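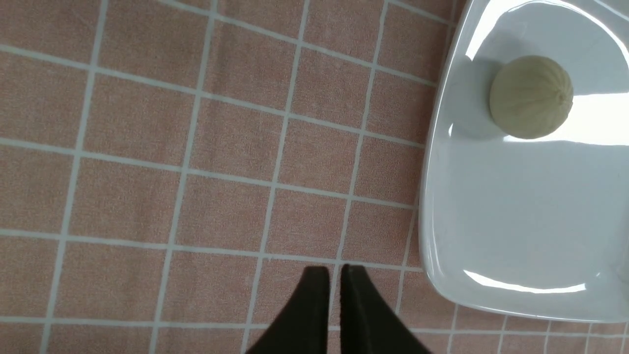
October 24, 2020

Arm notebook, back room at the shared workshop. Present: me and Dewanti Pangaribuan, who drove for the first half while I wrote.

Aim for this session was to get the wrist view and the overhead view agreeing with each other over the checked cloth. In September we were working on the bare bench and had nothing to measure against in the recordings. The cloth gives us a grid for free. Straight lines still come out bowed near the edges of the wrist view, so the lens correction wants doing again. I had copied the old numbers across from Coman and they are wrong for this lens.

Fingers: the black pair, refitted after the left one worked loose. Screws done up with threadlock this time. Opening and closing limits set again in the config, closed position backed off by 2 so the servo stops buzzing when there is nothing between the tips. Servo position reads 1,638 at the opening we now call home. Please don't change that without writing it in here.

Task is the steamer one: things off the plate, into the basket, lid on. The lid is the part I am least sure of. It has a thick yellow rim and the fingers have to come down on either side of it at the right angle, and with the wrist where it is we get very little room to tilt. Dewanti thinks we should leave the lid out until the first part is dependable. I would like at least a few recordings with it in, even bad ones.

Start positions for the approach runs: fingers open, low over the cloth, pointing straight up the table, nothing gripped. From there the operator picks a target and goes.
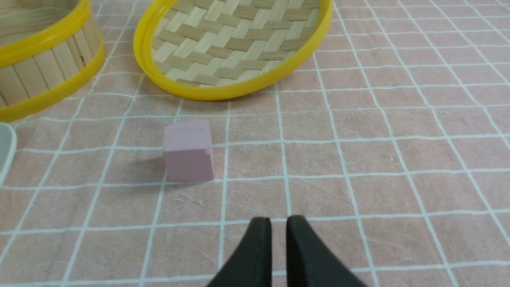 The pink cube is the one to practise on. Flat sides, easy to square up to, and it doesn't roll. The trouble is colour. Pink on pink, and the detector (still the Pendora branch) either misses it or draws its box round a piece of cloth next to it. Lowered the threshold and got boxes everywhere, put it back. Dewanti suggests painting it. I would sooner try a different cloth first, a blue check if the market has one, and keep the cube as it is so the older recordings still match.

Glare on the plate is the other thing. The glaze throws the light straight back into the wrist camera and part of the plate goes to plain white. Exposure fixed by hand at 3,000 in the settings, which is microseconds if I have read the sheet correctly. To check. Tracing paper over the lamp is the cheap answer – there is a roll in the drawer under the Piston compressor.

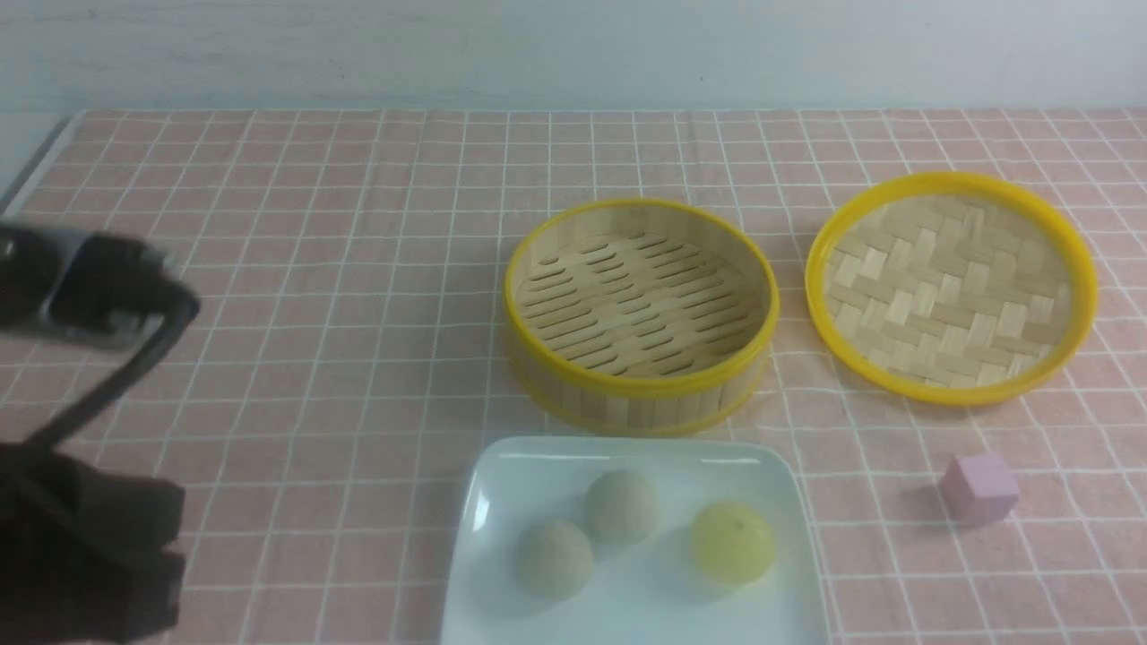
Overhead view, arm at the left, basket and lid at the back, three round pieces on the plate.

Overhead mount is fine for now. The arm blurs when it swings quickly, so slow the shoulder down before touching the camera. Speed limit now at 57 in the joint file.

Gheorghița Pascu wants the bench back for the Benico gearbox, so the cloth gets folded and the positions marked on card before we pack up.

To do:
Lens correction for wrist camera
Tracing paper on lamp, then exposure again
Ask about blue cloth
Spare screws for left finger
Decide on the lid – Dewanti to write down her version of the order of steps, I'll write mine, compare next session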